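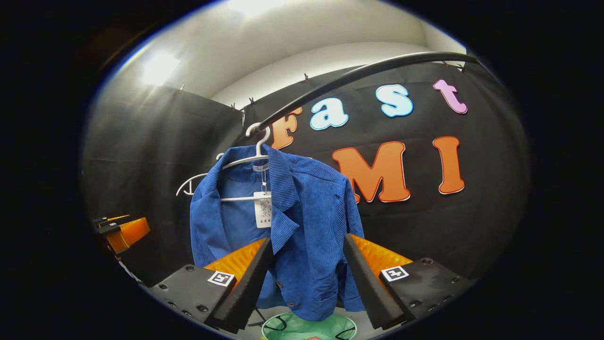
Filed under: Store Safety > Fixtures & Rails

Garment rail check, Prirkby shop, bay 26. Checked by Siv Strand, August.

1. Rail fixing tight, no play at the wall end. OK.
2. Rail finish free of burrs. OK.
3. Hangers free of cracks at the hook. OK. White plastic type, keep.
4. Backdrop secure along top edge. OK. Recheck clips monthly.
5. Garments seated on both shoulders. See comment. 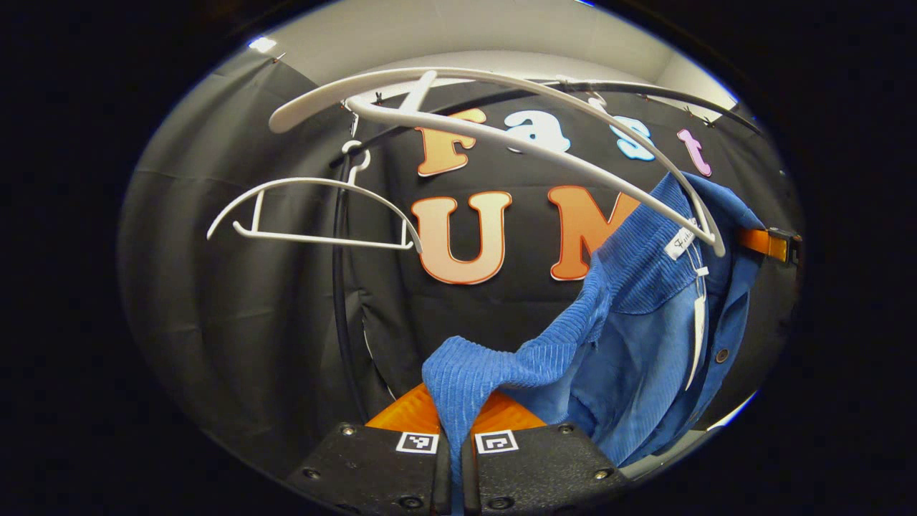
Item 5: blue corduroy, draped over one end of the hanger.

Comment: reseat before opening. Tag string to hang clear of the hook. Spare hangers go back to Juhl, shelf 106.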